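Umura Basket and Textile Set: a lot of pattern for $61

I have bought enough "coordinated storage sets" to know how they usually go. You pay for one decent item and the rest comes along to fill the box. The Umura set was on my list anyway, mainly for the basket, and the product page promised that everything would "live together beautifully." I had my doubts about that, and I still have most of them.

The set is a mint-green plastic basket, a brown and cream plaid throw they call Halim, a black and cream mat called Flirine, and a matching narrow knit. It costs $61 before shipping. The pieces are sold separately too, but the basket alone is $30, and that price looks designed to push you toward the set.

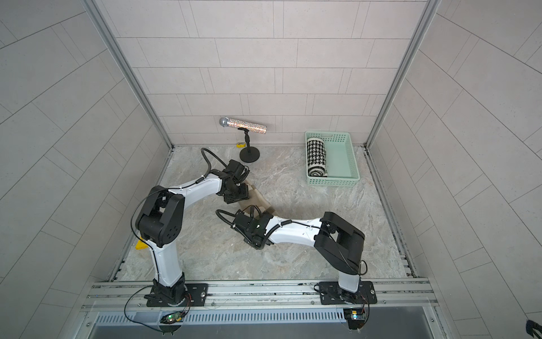

The basket is the part I would keep. It's shallow, with slots in the sides, so you can tell what's in it without digging. A rolled piece goes down one side and leaves the other half free for whatever you drop in there. I do wonder who picked the green. Nothing else in the set is green, and next to all that brown it seems to have wandered in from a bathroom.

My bigger complaint is the depth. The listing says "blanket storage," and I'd love to know what blanket they had in mind. The Halim throw folded the way the leaflet wants (in half, in half again, then rolled) stuck up well past the rim and sagged over one side. Small knits, fine. Dish towels, fine. If you need somewhere to put a real throw, buy a deeper basket from somebody else.
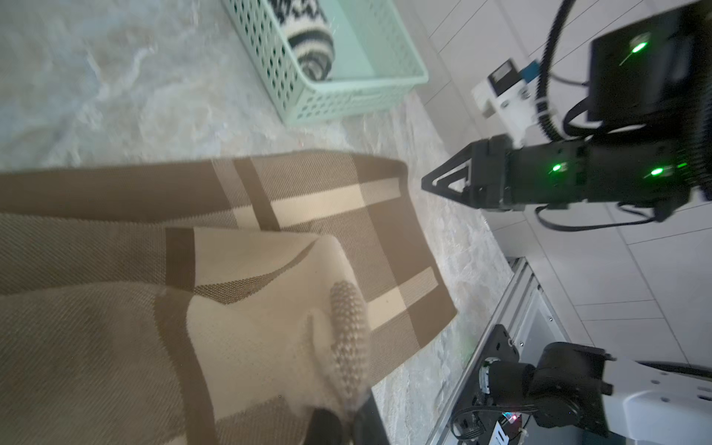 Umura basket with a rolled black-and-white piece inside, Halim plaid in front.

Now the throw. I expected to dislike it and I only half do. The weave is fine and has a slight rib to it, and the checks are big enough that you can use the stripes as a guide when you fold. That helps more than I would have guessed. Match the cream bands and the edges come out close to even.

Close, though. Mine was never quite square. I measured one side at 40 inches and the opposite one came up short, and after that I couldn't stop noticing it. It also holds creases, so every time I spread it out I had to go back and pull at the corners. The page says "falls flat naturally." It did no such thing at my house.
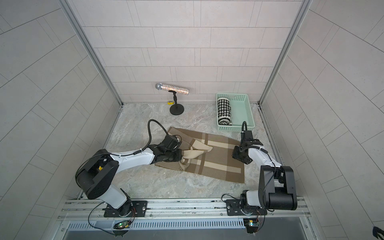

The Halim plaid spread out, one corner folded over.

I tried it on the sofa as well, where the crooked side matters less. It looked all right there. It slid off the arm a lot.

As for washing, the label says cold and lay flat to dry. I did that with the throw two times and it came out the same size, crooked side included. I have not washed the mat, and I'm in no hurry to, given how the corners already behave. I wrote to Umura about the throw and got a polite reply saying slight variation is part of the charm.

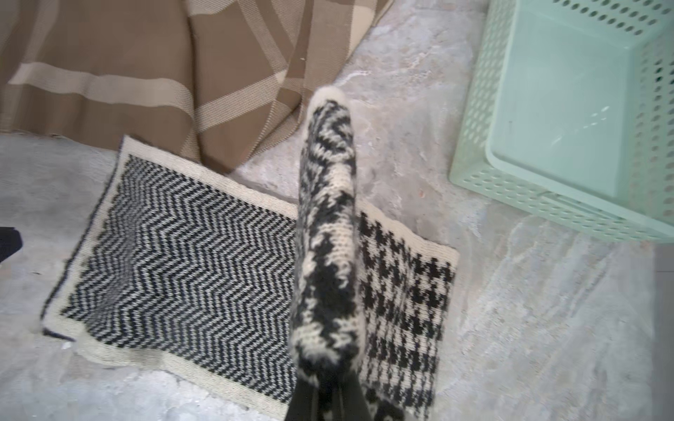

GROMENT, March 19, 2020

Adding to this after more time with the mat and the knit. The mat has chevron in one part and houndstooth in another, with a wide cream border around both. On its own I like it. With the knit on top, in nearly the same black and cream, it gets hard to look at, and with the plaid next to that I wanted to leave the room. "Coordinated" is a generous word for it.

A corner of the mat curls up. I put a heavy book on it overnight and it was flat until lunch. The knit is soft and a bit fuzzy, and it rolls up easily, but I still don't know what it's for. Too narrow for a table, too short for my neck. The leaflet calls it an "accent."

The return window is 30 days and I thought about using it. You have to send back the whole set, basket included, and pay the shipping yourself, so I kept it. The color card that came in the box says a gray version of the basket is planned for May. If they sell that one alone for less, get that and skip the rest.

Two stars. Most of that is for the basket.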